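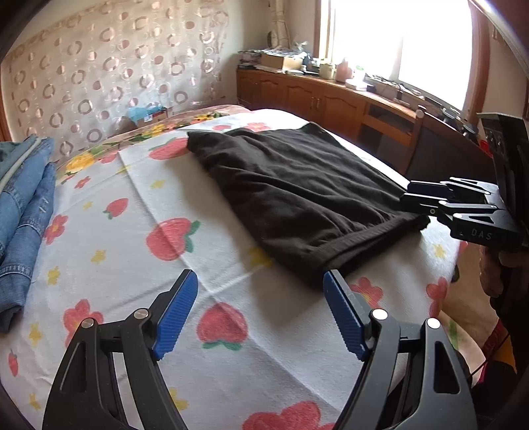
I used to fold everything on the ironing board, and for years I wondered why my jumpers came out lopsided with one sleeve poking from the bottom like a tail. The bed is so much better! You've got room to spread a thing right out, it's a kinder height for your back than the floor, and if the sheet has a good busy pattern (strawberries, in our case) a dark brown top shows up beautifully against it, so you can see at a glance whether your edges are straight.

Pull the bedding smooth first, as any lump underneath finds its way into the folding. Lay the jumper face down, arms out, and stroke it flat from the middle with the side of your hand. Bring one side in towards the centre, turn the sleeve back down along itself, do the same with the other, then fold the hem up to meet the collar. Thick ones I fold in half, thin ones in three. Don't fuss over small wrinkles in the wool, they drop out once you've worn it for ten minutes.

Jeans get their own pile, and I do them before anything else while I still have some patience. Legs together, the pointy bit of the seat tucked in, then in half and in half again. Put the heaviest pair at the bottom and turn the folded edges all the same way, and the pile will survive being carried along the landing.

A word about shelves. Ours are the Tamel ones, a bit on the shallow side, and 9 jumpers is as high as I'd go before the whole lot leans over. If you find yours are forever toppling, try standing them on edge in a drawer like books. I held out against that for ages and now I do all my T-shirts that way.

Keep a small cardboard box within reach as well, for odd socks, loose buttons and anything that wants mending. I empty mine on a Sunday evening, or I mean to, and the socks that still haven't found a partner by March get cut up for dusters.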